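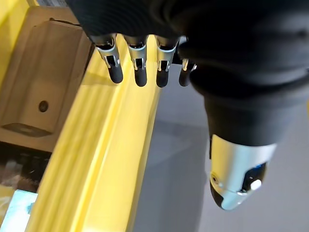 I have been meaning to write up the Jotholm show since January, and every time I sit down I end up playing the record again instead, which should tell you how I feel about it.

Some of you have followed them since the Dreltiscombe days, when Marina Liapis was still singing from behind the drum kit. She's out front now, and Lino Santoro has moved over to drums, and I'll admit I grumbled about it when I heard. Well, I take it all back! He plays a hair behind the beat in a way that makes the slow songs feel enormous, and she finally has room to wander around and pull faces at people in the front row (me, mostly).

Doors were at seven on a Thursday, and Simin Shahbazi and I got there early because she wanted a spot near the bass side. The room at Drercombe holds 200 and it was packed by the time the opener came on. That was Byung-chul Ra, alone with a baritone guitar and one very loud amp. I bought his tape for the drive home and then remembered my car hasn't had a tape player since the last car.

Jotholm opened with "Abbasi," all nine minutes of it, and I don't think I moved. The middle section is longer live, with that big descending riff going around and around until Marina comes back in with the last verse. They did most of the new album after that, plus two older ones I never expected to hear again. No "Saltwater Stairs," sadly. Simin is still sore about it.

The merch table had shirts for 25 dollars and a tour poster by Beverley Blackburn, who did the first two album covers as well. I got the poster. It's still rolled up on top of the bookcase, waiting for me to buy a frame, and the cat has had a go at one corner.

They're back in the spring with more dates, and Marina said from the stage that there's an EP coming first. I'll post the track list when I have it. If anybody recorded the encore, please, please get in touch, my phone died during the second chorus.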